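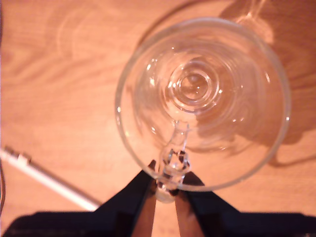 Gedham Wine Glass
by Dudás

A clear glass for people who own one good bottle at a time and would like it to look like a plan.

The Gedham has a round bowl, a thin rim and a plain clear stem, plain until you get near the lower end, where Kálmán Nyitrai decided it needed a faceted knot. We asked him why. He said the stem was boring there. We have had longer design meetings that ended with less.

The knot is cut with flat faces at odd angles, so it picks up whatever light you have, including the bad kind over the stove. It also gives your fingers somewhere to stop. People who hold a wine glass by the bowl will carry on doing so and we wish them well.

Look straight down into an empty one and you get a set of rings at the bottom, where the glass thickens to meet the stem. They disappear under red wine. With water they stay put, which is some comfort in January.

Details

Color: clear. We tried smoke gray. It looked like it needed washing.
Bowl: round, undecorated
Stem: clear, with cut knot toward the lower end
Sold in: boxes of 2 or 8
Made at: the Prilthorpe workshop

Why no box of six? The old Nenoton carton held eight, we had a great many of those cartons, and by the time they ran out everyone was used to it. The box of two came later, after letters.

Care

Wash by hand in warm water with ordinary dish soap. An old soft toothbrush gets into the corners of the knot, where soap likes to settle and dry white. Rinse well and stand the glass upside down on a folded towel.

Dry the bowl while holding the bowl. If you grip the stem in one hand and twist the bowl with the other, you will own a very short vase and a separate piece of cut glass. We do not replace these, though we do enjoy the emails.

The dishwasher question comes up a lot. The Gedham will probably live through it a few times. The shine on the facets won't.

Questions we get

Can I use it for white wine?
Yes. Also cider, iced tea and the last of the orange juice.

Are they all exactly alike?
Close. The knots are cut by hand, so put two side by side and you may find one sitting a hair higher. Kálmán can tell you which was cut before lunch.

Do you sell single glasses?
As spares only, if you already have a set. Write to the workshop and tell us what happened. You don't have to tell us the truth.

Will it match my old Nenoton glasses?
No. The Nenoton is shorter, with a straight stem. They get along fine on the same table.

Spare glasses ship from Prilthorpe in around 8 days, longer in December.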